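Atier AR-2 airband scanner, used near Skimarstead airfield

I have run the AR-2 beside the window since June, mostly to follow turboprop arrivals and the occasional charter jet. It replaces an Allden handheld that had lost its squelch control. The Atier is a receive-only set covering the civil airband, with AM reception and both channel spacings. It comes with a short whip antenna, a charging cradle and a belt clip.

Sensitivity is good. With the supplied whip I can hear the tower clearly at 5 miles, and aircraft on approach well before they are in sight. Ground traffic is weaker, as expected from a low position behind hangars. Scan speed is adequate, but the set waits 2 seconds after each transmission before it moves on, and the delay can't be changed.

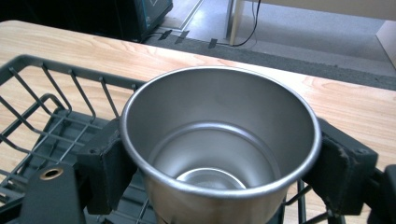
A reader, Nwankwo, wrote that the delay is useful at a small field, where the pilot's readback often comes late and a faster scanner would already have left the channel. I accept that for one frequency. With tower, approach and a neighboring field all in the scan list, I still miss the start of calls.

Programming is done from the keypad. Each channel takes a frequency, a name of up to eight characters and a lockout flag. The menu is logical, although the back key also clears an unsaved entry without a warning. I lost several that way — write the list on paper first.

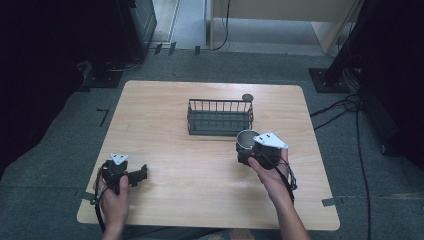

Can it be powered from the cradle while receiving? It can, but the charger adds a faint buzz on the lower channels, so I listen on battery.

Battery life is 15 hours with the backlight off and the volume at a third. The display is readable in sunlight. The belt clip is stiff and marks the case.
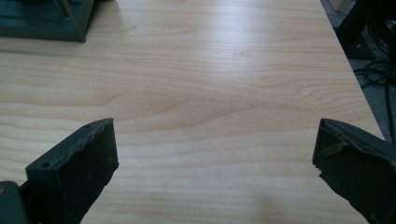
The antenna connector is a standard BNC, and an outdoor antenna makes more difference than any setting in the menu. Strong signals from a nearby FM transmitter did break through when I tried one, and an inline filter cured it. At the price I would buy the AR-2 again for a fixed listening spot. For walking the fence line I would look for something with a better clip and a shorter scan delay.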